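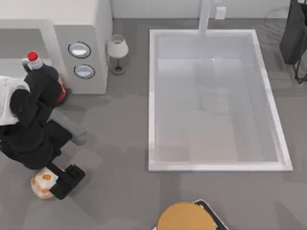

Budgeting for an arm to pick things up off a bathroom floor -- one or two, and what else do I need to set aside?

Posted by Benedetta Marchetti in Planning and Buying

Hello all, and apologies in advance for the length, I never could write a short post. I look after the equipment budget for a small supported-living house in Pilidcombe, and we've been asked to put together a plan for a tidying robot for the big bathroom. Mostly it would be picking up jars and bottles from the floor, which is a real nuisance for two of our residents who can't bend down. There is a large tub, a stacked washer and dryer, and rather a lot of small furniture that people are fond of and won't want moved.

Before we spend anything on the machine itself we're trying it all out in simulation, which has been a lovely way to argue about things without breaking them! The pot I've put in for now is a short cream one with an orange patch on top, and the gripper closes on that. What I can't work out is the money. The Sterkach quote is for a two-armed model, and the second arm adds 881 pounds to the total. Is it worth it for picking up jars? And what do people forget to budget for? I've got until April to hand the plan in.

Apinya Tanasarn

Hello Benedetta, what a nice project. We went through much the same thing at our day centre, so I'll tell you what I wish I'd had written down.

On the second arm, I'd ask what happens after the pick-up. If the jar only has to go from the floor to a shelf or a basket, one arm will do it. If somebody is going to want lids undone, or a towel folded, then you want two, and adding the second one later cost us far more than ordering it at the start would have done (we had to send the whole body back, and it was away for weeks). Ask Sterkach whether theirs can be fitted on site, and get the answer in writing.

The things we forgot were the dull ones. Spare finger pads, for a start. Ours are from Unnithan and a set of 2 doesn't last nearly as long as you'd hope on a gritty floor. Then a proper splash cover, because a bathroom is a bathroom and our first machine wasn't rated for one -- do check that before anything else on your list. And training time for the staff, which we'd put down as nothing at all. I'd set aside almost 600 pounds for that lot in the first year and be pleased if you have some left.

One more thought about your simulation. Keep the clutter in! I see you've got a tall dark bottle with a red cap standing right behind the arm's shoulder, and a little lamp tucked in between the appliance and the tub, and those are just the sort of things that get knocked by an elbow while everyone is watching the fingers. Run it plenty of times with the bottle moved about a bit each time. We did 103 runs before I was happy to sign the order, and it changed which size of arm we bought.

Nizar Hourani

Get the one arm. Also measure your doorway, ours didn't fit through.

Cinzia Ferri

I agree with nearly all of what Apinya says, though I'd be a bit more careful about the floor. Yours is one flat grey all over in the simulation, bar some patchiness, and a real bathroom floor has mats and puddles and a drain somewhere. We used the Ferkura planning sheet, which has a line for flooring changes, and I nearly left it blank. In the end we swapped two thick mats for thin ones and that was the cheapest thing on the whole sheet.

Do ask for a trial fortnight as well. Some suppliers take the fee off the price if you go ahead, and it gives the residents a chance to say whether they can stand the noise. Good luck with it, and please come back and tell us what you chose.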